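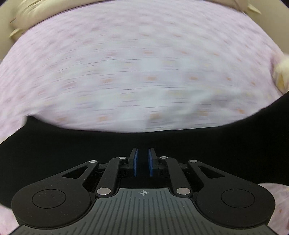 Bedding and sheets: the questions I get asked most

I've been running my little linen stall in Tillisport for seven years now, and people tend to ask me the same things over the till. So I've typed up my answers. If yours isn't covered, come and find me on a Thursday morning, when it's quiet and I've got the kettle on.

Does a patterned sheet hide creases?

Mostly, yes! Small repeated prints, like little orange and yellow blocks on a pale ground, are very forgiving. A wrinkle gets lost among the rows in a way it never would on plain white. Big stripes are the worst, as you'll see every wobble.

Should I iron it?

I don't. I pull it tight while it's still a tiny bit damp, fold it in half over the line and leave it. My friend Mebrat Berhe irons her pillowcases and nothing else, and her beds look much smarter than mine – so maybe try that first.

How do I get the sheet on without it pinging off?

Do one corner, then the one diagonally opposite, then the other two. If the last corner won't reach, you've probably got it sideways (I still do this about once a month). Smooth from the middle outwards with the flat of your hand.

What wash do you recommend?

Forty degrees for everyday, sixty if someone's been poorly. Turn prints inside out and don't stuff the drum. Orange and red dyes can be a bit lively in the first wash, so keep them away from your whites.

My mattress is really deep. Will a standard sheet fit?

Have a measure before you buy. The Firnlow sheets I stock have pockets that stretch a fair way, but if you've added a topper as well, go up to the extra deep. I've had several brought back because the topper got forgotten.

What's thread count, and do I need a high one?

It's the number of threads in a square inch. My favourites are 290, in a plain cotton weave, and they've lasted for ages. I wouldn't pay extra for anything boasting 3,000.

Can I bring a sheet back?

Yes, within 70 days, unwashed and with the label on. If I'm not there, hand it to Femi Nwosu on the next stall and he'll pop it under the counter for me.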